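ロボットの手のお手入れってどうするの? 〜小さなカメラとゆびのおはなし〜

みなさん、こんにちは。ワタリこども工作室の「きかいのおせわ」シリーズです。前回は自転車のチェーンに油をさすおはなしでしたね。読んでくれたみなさん、おたよりをたくさんありがとう。今回は、ぐっとあたらしい機械、ものをつかむロボットのおせわについて、ゆっくりお話ししていこうと思います。すこし長いので、おやつでも食べながら、のんびり読んでくださいね。

ワタリこども工作室のおくの部屋には、「テソ」という名前のロボットアームがいます。アームというのは、うでのことです。テソには顔も足もなく、机の上にうでが一本、にょきっと立っています。うでの先には、二本のゆびがついた手があって、これをグリッパーとよびます。人間の手にはゆびが五本ありますが、テソは二本だけで、おもちゃをつまんだり、ふたをはこんだりします。おはしを思いうかべてもらうと、ちょうどいいかもしれません。

テソのおせわをしているのは、アンチー・リャンさんです。リャンさんは5月から工作室に来てくれている技術者で、子どものころはラジオを分解してばかりいて、お母さんによくしかられたのだそうです(もとにもどせなかったのが一回だけあったとか!)。

さて、おせわの中身を見ていきましょう。

はじめにするのは、電源を切ることです。ロボットの力はとても強いので、うごいているときに手を近づけてはいけません。リャンさんはスイッチを切ったあと、赤いふだをスイッチのところにかけます。ふだには「さわっています」と書いてあります。ほかの人がうっかり電源を入れないようにするためのしるしで、このふだをはずしていいのは、かけた本人だけ。これは大きな工場でも、小さな工作室でも、とても大切なやくそくです。

つぎに、ゆびの先をふきます。ものをつかむたびに、ゆびの先にはほこりや、目に見えないくらいのあぶらがつきます。みなさんも、ポテトチップスを食べたあとの手でえんぴつを持つと、つるっとすべりますよね。ロボットもおなじです。かわいたやわらかい布で、ゆびの内がわから先のほうへ、やさしくふいていきます。よごれがひどいときは、布をほんのすこしだけしめらせて、さいごにもう一度かわいた布でふきます。

そのあとで、ねじを調べます。テソの手には小さなねじが11本つかわれています。うでがうごくとき、手はいつもこまかくふるえていて、そのふるえで、ねじはほんのすこしずつゆるんでいくことがあるのです。リャンさんは細いレンチで、一本ずつそっとたしかめます。「ぎゅうぎゅうにしめればいいの?」と思うかもしれませんが、しめすぎるとねじの山がつぶれてしまいます。ちょうどいいところで止めるのは、なれた人でもむずかしい作業です。

そしてもうひとつ、わすれてはいけないのがカメラです。テソの手首のあたりには、小さなカメラがついています。ロボットはこのカメラで、つかむものがどこにあるのか、ゆびがちゃんとひらいているかを見ています。めがねをかけている人はわかると思いますが、レンズにゆびのあとがつくと、まわりがぼんやりしてしまいますね。だから、レンズもせんようの布でていねいにふきます。ティッシュペーパーでこすると細かいきずがつくことがあるので、つかいません。

カメラのおせわがすんだら、もう一度電源を入れて、画面でうつりぐあいをたしかめます。このときは、ふだをはずして、みんな黄色い線の外までさがります。リャンさんが見ているのは、おもに二つのことです。ひとつは、左右のゆびがどちらもうつっているか。もうひとつは、ゆびのあいだがよく見えているか。カメラのむきがずれていると、ゆびが画面の外に出てしまって、つかむときにこまります。
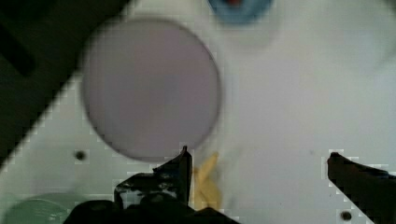
テソの手首のカメラから見たところ。下のほうの黒いものが、大きくひらいた二本のゆびです。ゆびのあいだに、小さな黄色いものが見えるかな?

カメラは手のすぐそばについているので、わたしたちが上からのぞきこむのとは、ずいぶんちがった見えかたをします。近くのものは大きく、ぼんやりうつることもあるんですよ。うすむらさき色の丸いものも、りんかくがふんわりしていますね。みなさんも、自分のてのひらを目のすぐ前まで近づけてみてください。しわがぼやけて、よく見えなくなるでしょう? カメラにも、はっきり見えやすい距離と、そうでない距離があるのです。

むきをなおすときは、もちろんまた電源を切って、赤いふだをかけるところからやりなおします。めんどうに見えますが、リャンさんはかならずそうします。カメラの台のねじをすこしゆるめ、ほんのわずかに角度をかえて、またしめる。電源を入れて、画面を見る。まだずれていれば、もう一回。いちばん時間がかかった日は、これを6回くりかえしたそうです。

おせわがおわったら、ノートに書きます。日にち、ふいたところ、ゆるんでいたねじの場所、気になった音。テソのノートは、もう34ページ目まで進みました。「きのうとちがう音がした」という一行が、つぎに見る人の大きな手がかりになることもあります。

おうちでできること
みなさんのおうちにロボットアームはないかもしれませんが、えんぴつけずりや、ラジコンカーならあるかもしれませんね。おうちの人といっしょに電源を切るか電池をはずして、かわいた布でふいてみましょう。気がついたことをノートに書いたら、りっぱな「おせわノート」のできあがりです。ねじをさわるときは、かならずおとなの人に聞いてからにしてくださいね。

次回は、ロボットの「かんせつ」のおはなしです。おたより、まっています!

(2022年10月 ワタリこども工作室)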